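Drying Without Heat: A Small Comparison of Overnight Methods for Wavy Hair
Student project report, Level 3 Hairdressing and Beauty Studies
Submitted 02/11/2024

1. What the project was for

Clients at the college salon often ask how to keep a wave in their hair without using tongs or a hot brush. The usual advice is to plait it damp and sleep on it, but the advice changes depending on who gives it. Our group wanted to compare three ways of setting hair overnight and see which one still looked tidy at the end of a working day.

The three methods were two loose plaits, a single soft roll wrapped round a dressing gown belt, and pin curls under a cotton scarf.

2. How we did it

Hryhorii Sirko and Carla Nseir found the models among first-year students. All of them had shoulder-length hair or longer, with no perm and no colour done in the last month. Each model tried every method once, with a normal wash in between.

Hair was washed with the salon's plain shampoo, towel-dried and left until it felt damp but did not drip. We used the same amount of Badero setting lotion each time, combed through from the ears down. No dryer was used at any point.

In the morning the hair was taken down and separated with fingers only. Models sent in a score for wave, frizz and comfort when they got up, and again after tea. We also left a short questionnaire at the reception desk and got 59 back. It asked what people do with their hair at night now and what puts them off trying something else.

3. Results

The belt roll gave the most even wave on long hair. On shoulder-length hair the ends slipped out in the night and came out straight, so two models gave it their lowest score.

Plaits were the most comfortable and the quickest to put in. The wave started lower down than most models wanted, and there was a dent where the band had been. Swapping to a fabric band helped a bit.

Pin curls held the longest. The evening scores were nearly the same as the morning ones, but every model said they were hard to sleep on, and one took hers out before bed. That result was left out of the averages.

On the questionnaire, the main answer to what puts people off was time. Several wrote that they wash their hair in the morning – none of these methods would suit them without a change of routine.

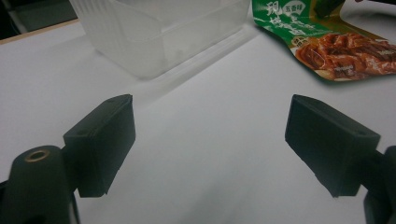 Saskia Baxter

4. Problems and changes for next time

We did not control how damp the hair was. Judging by touch was not good enough, and the thicker hair was still wet at the roots in the morning. Next time I would weigh the towel before and after, or set a fixed waiting time for each hair type.

The scores were given by the models themselves. Svitlana Hordiienko suggested having one person score everybody in the salon, and we plan to do this when the project is repeated in December. We would also add a fourth method with foam rollers.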